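**Ticket 3006: radiator in back bedroom stays cold, flat 69**

Status: open
Property: Clirthorpe House
Heating contractor: Filby

**Wed 14 March, morning**

I am writing again about the radiator in the back bedroom. All other radiators in the flat become warm within half an hour. This one is warm only at the pipe on the left and the rest stays cold. It was the same in December, and my first ticket (494) was closed without a visit.

What I have tried so far:

- I bled the radiator with the key. A little air came out, then water.
- I turned the valve fully open and waited for two hours.
- I closed the radiators in the other rooms for one evening. No change.

The boiler pressure is normal, and the display shows no error code.

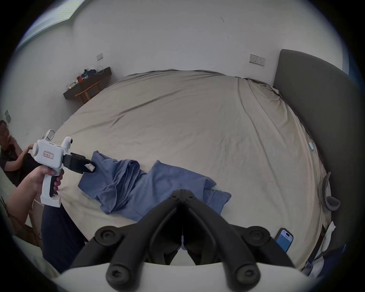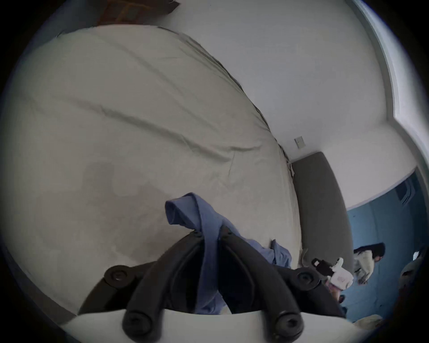
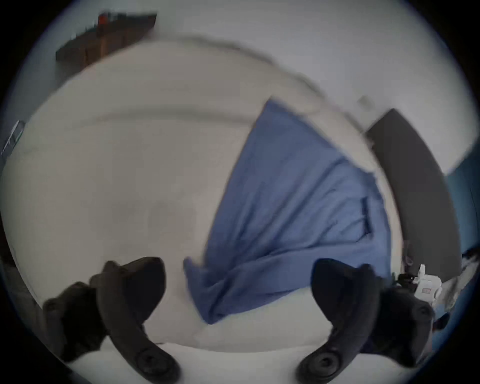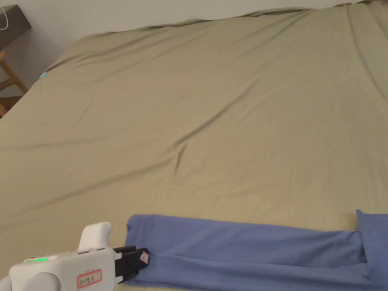

**Same day, afternoon**

Filby telephoned and asked me to check the small pin under the valve head. I took off the head and pressed the pin with a spoon. It goes down but does not come up again. They think the valve is stuck and must be changed. The part is Troncoso 844, and they have to order it from the Odville depot.

Please confirm two things:

1. Who pays for the part? My contract says heating repairs are for the landlord.
2. Must the water be turned off for the whole building, or only for my flat?

I am at home every day after four o'clock. Please leave this ticket open until the new valve is fitted.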